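Home | Guides | Shelving | Parts | Contact

Puten shelf, set-up pt 2

1. Feet level first. Then top. 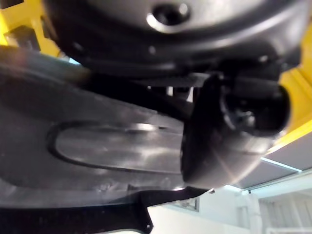

2. Wipe everything down before loading. Damp cloth, no solvent, yellow paint marks easy. Dry it off propperly.

3. Big covers up top, small parts below.

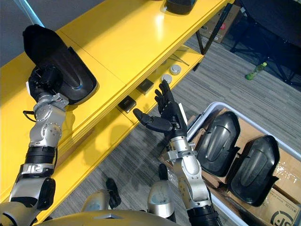
4. Keep small stuff together. Discs and little dark blocks on the lower shelf, black cover on the top one. Nothing heavy up there.

CAUTION: max 7 kg per shelf. Dont lean on it.

Related
Puten spare feet
Plosteris bin labels
Touch-up paint, colour chart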